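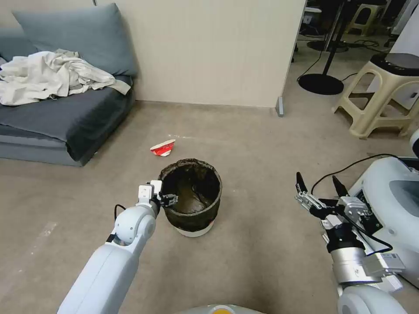 Household > Rubbish and recycling > Bins

How do you stop a bin liner sliding down into the bin?

rarevska_flat
24th November

Small round bin in our sitting room, a short one, by the sofa. I fold the liner over the rim and it looks fine for a day, then somebody drops in a banana skin or half a cup of cold tea and the whole lot sinks to the bottom. Then I'm fishing about for the edge with two fingers, yuck. The bags are dark ones from the corner shop, no drawstring, and far too big for it. I've tried tape (peels off) and clothes pegs (my son takes them). Any ideas that don't mean a new bin? Oh, and how do I get people to put their paper cups IN it and not next to it!

2954 views | 4 comments

Joris Verbeke

Too big is your trouble, I think. We had the same with ours. Put the bag in, push it right down so it sits on the bottom, and get the air out with your hand before you fold the top over. Then pull the spare bit tight on one side, twist it and tie a knot in it, and tuck the knot under the fold. It grips the rim quite well after that. If you've got a big elastic band, that goes round the outside over the folded part, and you can leave it there and just lift it off on bag day. I've had the same band on since June and it's still stretchy. We get Larkska bags now, 40 on a roll, and they're a much better size for a little bin, so have a look when yours run out.

No idea about the cups. Mine squash them first and then miss.

Helpful? 36

zollel

just buy one with a lid

Helpful? 2

Mrs Van Beek

I keep a few spare bags folded flat under the one in use, so changing it is quick. Doesn't stop it slipping, mind you. For the cups, move the bin nearer to where they sit! Ours was over by the door for ages and I was forever picking things up off the floor. It's at the end of the sofa now and they mostly get it in.

Helpful? 11

Share 215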